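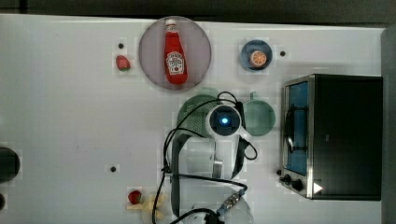 Ramil Lagman thinks the demonstrator matters more than the model, and that a bad afternoon of teleoperation will show up in the policy weeks later no matter how much data is stacked on top of it. He said so at our first project review, and we spent the rest of the term trying to find out if he was right. Our answer is a weak yes, with several reservations.

Imitation Learning on a Kitchen Tabletop: Project Report

1. What we set out to do

The course handout claims that a robot arm can learn simple kitchen tasks from "a modest number" of human demonstrations. We wanted to know how modest. We also wanted to compare the two ways of giving a demonstration that our lab supports: moving the arm by hand, with the motors slack, and driving it remotely with the Rolley controller. Most of the papers we read pick one method and do not say why.

The tasks were pick-and-place with toy food and ordinary kitchenware. The tabletop holds a plate, a small blue bowl, a green mesh strainer, a green lid, a ketchup bottle, two strawberries, an orange slice and a toaster oven, among other things. An instruction might be "put the strawberry in the bowl" or "move the lid onto the strainer."

2. Collecting demonstrations

We recorded 733 demonstrations in June. Of these we threw out 157, mostly for dropped objects or for an operator who stopped halfway to think. That is a lot of waste, and we doubt the projects that report none.

Hand guiding was quicker to learn. It was also worse than we expected as data. The person's hands and forearms block the overhead view for much of the motion, so the recorded video shows something the robot will never see when it runs alone. We tried replaying each motion afterward to get clean video, but objects did not always land where they had the first time.

Remote control avoids that problem and brings its own. Depth is hard to judge from an overhead view, and all of us hovered above objects before committing. The trained policy hovers too. In our notes this is listed as "hesitation," but it is simply what we taught it.

The cables were a steady nuisance. They hang in loops around the arm and can lie across the work area, and we never settled on a routing that kept them off the food.

3. Training and testing

We trained with the Zostance toolkit at its default settings, once on each type of demonstration and once on both together. Each policy then got 32 trials with the objects moved between runs.

The remote-control policy did best on the strawberries and the lid. The hand-guided policy did best on nothing. The mixed policy fell between them, which surprised the half of the group that had argued for more data at any cost. No policy was dependable with the ketchup bottle. A bottle lying on its side can be gripped in more than one sensible way, and our operators had used all of them.

We do not want to make much of these rankings. With 32 trials per policy, two or three lucky grasps would change the order. The Plosano group ran a similar comparison last year and reported a clear win for hand guiding, but they tested with the objects in the same places they had trained on. We would call that playback.

4. Does the operator matter?

To check the claim from the review, we retrained using only one person's remote demonstrations at a time. The differences between operators were as large as the differences between methods - larger, for the lid. Our smoothest operator produced the best policy from the smallest set. But that person also recorded last, when everyone knew the tasks better, so practice and talent are tangled together here. Separating them would need a new round of recording that we did not have time for.

5. Remaining problems

The full log runs to 3416 labeled segments, and the labels were typed by four people with different ideas about when a grasp begins. We fixed the worst of it with the script in the Evangelista folder. Anyone reusing the data should look at the segment boundaries first and should not trust the "success" column for the bottle tasks.

Report submitted 8/7/26.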